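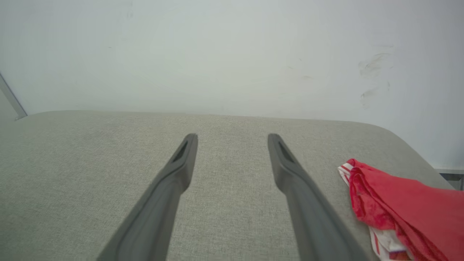
Figure 3.1 Two gripper fingers against light grey fabric.

Chapter 3
Recording Sound on Location

Viewers will put up with a soft or shaky shot if they can follow what is being said. They will not put up with poor sound for long. Most first-year crews learn this in the edit suite, when a good interview has to be dropped and there is no way to get it back.

This chapter covers sound for factual television: interviews, observational sequences and the short pieces to camera that link them. Drama recording is left to Chapter 9. By the end you should be able to choose a microphone for a given job, set levels, record a wild track and fill in a sound report that an editor can use without phoning you.

The working example is Montoya, a three-part documentary series about a river town and the closing of its cannery. It was made by Grineo, a small production company, with a crew of four. Nicanor Paredes recorded the sound on all three episodes. His reports are reprinted at the back of the book, and you will be asked to refer to them in the exercises.

3.1 The recce

A recce is a visit to a location before filming. The director looks at light and backgrounds. The sound recordist listens. Stand in the spot where the person will sit, stop talking, and wait a full minute. Write down every sound you hear and where it comes from. Refrigerators, air conditioning, traffic, birds and neighbours all go on the list.

Go at the same hour you plan to film. Paredes visited the kitchen of a retired foreman at 10 a.m. and found it quiet. The interview was moved to 3 p.m. without a second visit, and the school across the road let out halfway through the second answer. The last 56 seconds of that answer could not be used. 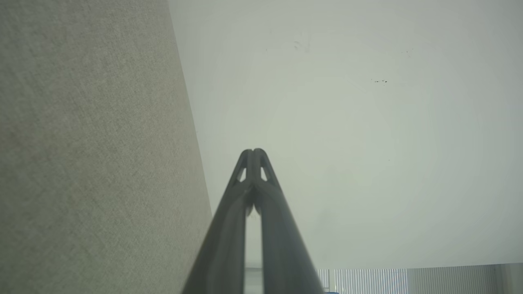 Hard, flat surfaces are the next thing to check. Bare walls, tile and glass throw the voice back into the microphone a moment late, and the result sounds hollow. Clap once and listen for a ring. If you hear one, ask for another room, or bring moving blankets and hang them just out of shot. Curtains help a little. A carpet under the chair helps more than students expect.

3.2 Who decides

On a small crew the recordist has to be willing to stop a take. The director on Montoya, Marcelino Collado, agreed before the shoot that Paredes could raise a hand at any time and that filming would pause at the end of the sentence. Settle this before the first day. It is much harder to arrange in front of a nervous guest – and some guests will not give the same answer twice.

3.3 Keeping track

Grineo came home from the first block in September with 884 sound files. By the end of the series there were 1402. Each one carried a scene number, a take number and the name of the person speaking. The editor's assistant matched them to picture in the order they were shot, working from the written reports.

Key terms: recce, wild track, room tone, slate, sound report, lapel microphone, boom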